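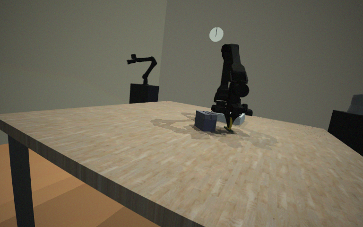 Tidying-up robots still stuck at the table

A robot arm that can clear a table has been promised to households for as long as most of us have had tables to clear. The latest firm to make the promise is Flirnlow, which said in June that its software had "mastered everyday tidying" and would be tried in shops before it reaches the home.

The claim rests on 420 attempts at one chore: picking up a small item and putting it where it belongs. Flirnlow says 309 of them went as they should. The other 111 did not, and the company's announcement spends a single line on them.

All 420 were carried out in simulation. The arm, the table and the things on it are drawn by a computer, down to the strips of wood in the tabletop and the round disc on the wall. In the version Flirnlow has made public, a black arm points its gripper straight down at a slim yellow piece beside a blue-gray box, on a table with hardly anything else on it. Anyone who has shared a kitchen with children will wonder where the crumbs are.

Hedvika Murín, who spent years running stockrooms before she began advising retailers on new equipment, has read the firm's figures and is not ready to recommend it.

"If a Saturday lad put three things away and dropped the fourth, I'd have a word with him," she said. "I wouldn't issue a press release."

Her main worry is what happens after a miss. In the simulated trials the table is set back to its starting state and the arm begins again. A shop has to send a person to fetch whatever has rolled under the shelving, and that person was supposed to be free to do something else.

Murín also points to the time taken. Flirnlow allows the arm 2 minutes for each item. A basket of returns at a busy till can hold dozens, and a member of staff will usually empty it between customers.

The company's answer is that speed will come. It says the same software has been run on a second design of arm without being rewritten, and that a test with real goods will begin at the Britby homeware shop before the end of the year. That trial will cover 200 items, all of them hard-sided. Towels, carrier bags, cables and anything made of glass have been left out for now, as has anything a customer has already opened.

Britby has not said how many hours a day the arm will work, or whether it will be kept behind a barrier. A spokesperson for the shop said only that no jobs would change during the trial.

Flirnlow is hardly alone in talking ahead of its results. Workneh, a smaller rival, showed a laundry-folding arm to buyers last year and has since gone quiet about it. Fesine, which rents floor-cleaning machines to supermarkets, dropped its own plans for a shelf-stacking arm in the spring and told customers it would stick to floors. Its machines do one dull job on a flat surface, and people keep paying for them.

There is a fair case for starting in simulation. It is cheap, no crockery gets broken, and an arm can practise through the night without anyone having to watch it. Murín accepts all that. What she objects to is the word "mastered", and the price list that has already gone out to shops alongside it.

"Show me the same arm at four in the afternoon with a real basket, with the hangers tangled up and a sticky label on everything," she said. "I'll come and watch. I'll bring the basket."

Flirnlow said it would publish results from Britby once the trial is over. It did not say whether the failures would be included.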